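4. Second lives: what the bags were used for

4.1 Where the numbers come from

As I said in Section 3, we gave out 300 large brown paper bags in November, half through the Tai grocery in Mandton and half through the market at Risley, each with a reply card stapled inside the handle. I'd been warned by more or less everyone on the Skusance project to expect a poor return (reply cards have a bad name, and deservedly), so when 146 of them came back I was delighted and then slightly worried, as a good return usually means you've heard from the keen people. I think we did hear from the keen people. A household that has no interest in a paper bag isn't going to fill in a card about one, and everything in this section should be read with that in mind.

The card asked one open question, "What did you do with this bag once the shopping was out of it?", and left six blank lines. I chose an open question over tick boxes after the trial cards, where the boxes had steered people badly: we'd printed "recycled" at the top, and an awful lot of people recycled. With blank lines you get more mess and a good deal more truth. You also get a recipe for leek soup, which I've kept.

Besides the cards, eight households kept a bag diary for the whole month. These are the accounts I lean on most in what follows. The diaries aren't a sample of anything, they're just people who said yes, but they catch the small in-between uses that nobody would bother to write on a card.

4.2 The resting bag

The commonest thing a bag does, going by the diaries, is nothing at all. It's folded, put beside the fridge or down the side of a cupboard, and left there with its fellows. I've come to call this the resting stage, and I'd argue it deserves more attention than it gets in the reuse literature, where a bag tends to be either in use or thrown away. One diary has the same line on eleven pages: "still behind the door". The bag was then called upon for a trip to the tip, and that was that.

Resting matters because it sets the condition the bag is in when it's next wanted. A bag folded along its factory creases opens square and stands up on its own. One that has been scrunched into a gap never quite does, and gets given the rougher jobs: muddy boots, potato peelings, kindling. People seem to sort their bags this way without thinking about it. When I asked one diary keeper how she decided which bag to use for parcels and which for peelings she looked at me as if I'd asked how she chose which foot to stand on.

I should say something about handles, as so many of the cards did. Flat handles glued to the inside come away early, and once one has gone the bag tends to lose its outdoor life altogether. It stays in the house from then on. Twisted handles last longer but people don't like how they feel with a heavy load, and several cards said so with some force. Ours had flat ones, a decision made on price, and I'd choose differently next time.

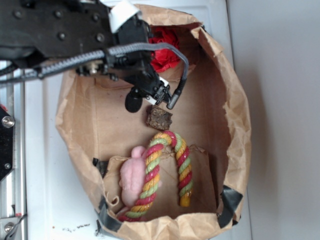
Going back to the cards, I sorted the answers by what the bag was asked to do, leaving aside what was put in it. My first attempt went by contents and fell apart within an afternoon. Newspapers, for instance, can be on their way out of the house or on their way to lining a rabbit hutch, and the bag is doing quite a different job in each case. Sorting by job gave me four groups that held up when a colleague went through the same pile without seeing mine: carrying, holding, lining and becoming something else.

Carrying is the obvious one and I won't spend long on it. Bags went back to the shop, on to a friend's house, to the charity shop, to school on cake day. A carrying bag is usually gone after one or two trips, either torn or left at the other end. That second fate is interesting, because a bag left at somebody else's house begins resting there and may well go round again, and our cards had no way of following it. I'm sure we've undercounted here.

Lining covers bins, hutches, drawers and one car boot. Becoming something else is a small, cheerful group: book covers, wrapping paper, a sewing pattern, the roof of a model farm. All of these finish the bag off as a bag, and the people who wrote about them tended to fill all six lines.

4.3 The holding bag

Holding is the group I find most worth talking about. A holding bag is one that has stopped moving. It's been stood on a floor or a shelf, opened wide, and given the job of keeping loose things together: wool, onions, odd gloves, the children's bits, the dog's bits. Nothing is being taken anywhere. For as long as it lasts, the bag is furniture.

Holding bags had the longest working lives in the diaries by some distance. The record was 40 days, in a diary whose keeper kindly carried on past the end of the month because she wanted to see it through (so did I, by then!). There are good mechanical reasons for this. The handles aren't used, so they can't fail. The base isn't lifted with weight in it, and the base is where a carried bag usually goes. What wears is the rim, from hands going in and out, and people have an answer to that as well, which is to turn it over.

The folded rim came up again and again. You roll the top edge outward once or twice and the bag becomes shorter, stiffer and easier to reach into, and you can see what's at the bottom. No card I read explained how or where the writer had learned to do it. It was mentioned in passing, as you'd mention taking your coat off. Some people fold neatly all the way round and some just shove the top down and let it settle where it likes, and as far as I can tell from the diaries the shoved ones lasted as long as the neat ones. 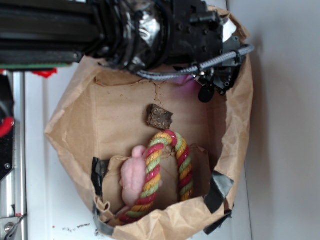
Figure 4. A large brown paper bag with the rim rolled outward, holding items including a twisted rope toy and a small pink plush toy.

Toys of one sort or another were a regular entry among the holding bags, for children and pets both, and I have a theory about why. Toys need to be put away quickly, by someone who's tired, and fetched out again by someone who isn't tall. A box with a lid fails on both counts. A drawer gets shut on fingers. An open bag on the floor asks very little of anybody, and if it gets trodden on there's another one beside the fridge. Soft things suit it particularly well, as they don't poke through the sides. The one diary that tried building bricks gave up on the fourth day with a split down a corner.

There's a snag, and I'd be leaving out half the story if I skipped it. Holding bags are nearly always stopgaps in the eyes of the people who use them. "Until I get a basket" was written, in those words or very near them, on more cards than I'd have guessed, and there's a faint note of apology in a lot of the answers. The bag works perfectly well and its owner still feels that it's not quite a proper way to carry on. I didn't ask about embarrassment and can't put a figure on it, but I'd want any follow-up to do so.

4.4 A note on counting uses

It's usual to report reuse as a number of times, and the tables in Section 5 do that so they can be set beside earlier work. I'm not very happy with it. A bag that goes to the shop and back three times scores three. A bag that stands in a hallway full of gloves for a month scores one, though it's done a great deal more by any ordinary way of thinking. For the holding group I've therefore given days in service alongside the number of uses, counted from the first diary entry in which the bag is open and filled to the last. Where a diary keeper forgot a few days in the middle I've assumed the bag stayed put. Bags in the resting stage are left out of the days in service altogether and get their own column.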